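小物の仕分け・袋詰めスタッフ募集(ソックブリッジ作業室)

10月 掲載
文:エリ・ヒュヴォネン(Kikeo 採用担当)
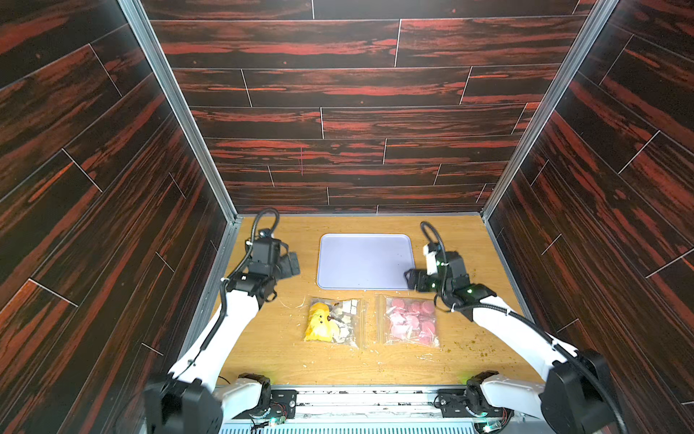

袋詰めの仕事は未経験でも応募できますか。

未経験の方の応募を受け付けています。現在の作業室のメンバーも、半数以上は別の業種から来た人です。最初の四日間は先輩と同じ台で作業し、袋の選び方、入れる順番、口の閉じ方を覚えてもらいます。

募集の背景

Kikeoは、おもちゃや手芸用の小物を預かり、種類ごとに分けて透明のチャック付き袋に入れ直し、依頼元に返す仕事をしています。依頼元は、中古玩具を扱う店、保育施設、手芸教室などです。箱にまとめて入れられたまま届くものが多く、ぬいぐるみの間に細かい部品が挟まっていたり、丸い小物が色違いで混ざっていたりします。これを分けて袋に入れ、札を付けて棚に戻すところまでが作業室の担当です。

この秋からクーシスト倉庫の在庫整理も引き受けることになり、作業量が増えます。そのため、仕分けと袋詰めを担当するスタッフを募集します。

仕事の内容

・届いた箱を開け、中身を作業台に出す
・ぬいぐるみ、円盤形の小物、細かい部品などに分ける
・大きさに合った袋を選び、中身を入れて口を閉じる
・袋に札を付け、受付番号を台帳に書く
・空いたトレーを拭いて元の位置に戻す
・作業台と床の掃除

一日に扱う箱は担当ごとに割り当てます。箱の中身によってかかる時間が違うため、個人ごとの袋数の目標は設けていません。急ぐあまり違う種類のものが一緒に入ると、後の確認でやり直しになります。速さよりも、袋の中身が札と合っていることを優先してください。

ぬいぐるみと細かい部品を同じ袋に入れる依頼もあります。元がセットの商品で、部品だけ別にすると持ち主に渡せなくなるためです。どれを一緒に入れるかは受付票に書いてあります。受付票にない組み合わせは自分で決めず、その日の班長に聞いてください。

色については、桃色と赤のように近いものは、指示がなければ同じ袋にまとめます。依頼元から色別の指定がある場合は、受付票の右上に印が付いています。

袋の扱い

口を閉じる前に、平らな台の上で袋を軽く押さえて空気を抜きます。ぬいぐるみの入った袋は強く押さないでください。形が崩れたまま棚に置くと、戻らないことがあります。チャックは端から端まで指でなぞり、途中で浮いているところがないか確かめます。一度使った袋は、破れがなければ社内の保管用に回します。依頼元に返す品には新しい袋を使います。

袋がいっぱいで口が閉まりにくいときは、一つ上の大きさに替えてください。無理に閉めた袋は棚の上で開きます。中身を二つの袋に分ける場合は、両方の札に同じ受付番号を書き、番号の後に「1」「2」と付けます。

台の掃除

箱の底にたまった細かいくずが、作業中に台の上に散ります。一箱終わるごとに刷毛で集め、部品が混ざっていないか見てから捨ててください。小さな部品はくずと見分けにくい色のものもあります。迷ったものは捨てずに小袋に入れ、「未確認」の箱に置きます。トレーの縁の内側にもくずが残りやすいので、拭く前に一度裏返して落とします。

箱を開ける場所と袋を閉じる場所は分けてください。開けたばかりの箱を袋の横に置くと、くずがチャックの溝に入り、口が閉まらなくなります。

勤務条件

雇用形態:パートタイム(期間の定めあり、更新あり)
勤務時間:午前9時から午後3時まで(休憩30分)
勤務日数:週三日から五日。希望を聞いて月ごとに決めます
時給:入社時に提示します。研修中も同額です
交通費:実費を支給(上限あり)
勤務地:ソックブリッジ作業室(駅から徒歩の場合は北口が近いです)
募集人数:四名

棚には現在、3,290点の預かり品があります。在庫の照合は月末に全員で行い、その日は終業が30分延びることがあります。延びた分の賃金は支払います。

応募の条件

・細かい部品を指でつまむ作業を続けられる方
・札の数字と短い文を読み書きできる方
・立ち仕事と座り仕事の両方ができる方(台の高さは変えられます)

年齢の上限はありません。いちばん年長のメンバーは70歳で、週三日勤務しています。色の見分けに不安がある方は、面接のときに言ってください。色別の指定がない依頼を中心に割り当てます。

箱の重さは大きいものでも一人で持てる程度ですが、腰に不安のある方には台車を使ってもらいます。棚の上段に置く作業は、踏み台に慣れた人が担当します。

服装は自由です。袖口の広い服は部品を引っかけるので、腕まくりのできるものを選んでください。指輪と腕時計は作業前に外し、個人用のロッカーに入れます。エプロンは貸し出します。手袋は使う人と使わない人がいます。使う場合は指先にすべり止めの付いたものが作業室にあります。

一日の流れ

始業後、班長が受付票を配ります。午前は箱を開けて分ける作業が中心です。昼の休憩は二組に分けて取ります。休憩室には電子レンジと湯沸かしがあります。飲み物は作業台に持ち込めません。午後は袋詰めと札付けを行い、午後2時35分から棚への移動と掃除に入ります。途中の箱が残った場合は、中身を元の箱に戻し、どこまで進んだかを受付票の裏に書いて翌日の担当に渡します。

選考について

書類選考の後、作業室で面接と簡単な実技を行います。実技では、混ざった小物を分けて袋に入れてもらいます。時間を計りますが、合否は主に中身と札が合っているかで判断します。面接は班長のアンガラド・エドワーズと私の二人で担当し、実技と合わせて一時間以内に終わります。持ち物は筆記用具だけです。結果は一週間以内に、合否にかかわらず全員に連絡します。

応募方法

履歴書(書式自由)と、希望する勤務日数を書いたメモを、作業室の受付に持参するか郵送してください。封筒の表に「仕分けスタッフ応募」と書いてください。持参の場合の受付時間は午前10時から正午までです。求人サイト「Folia」の応募ページからも送れますが、同じ方が両方に出す必要はありません。

作業室の見学もできます。希望する方は応募書類にその旨を書き添えてください。預かり品が置いてあるため、見学中の写真撮影はご遠慮いただいています。

締め切りは10月末です。定員に達した場合は早めに締め切ります。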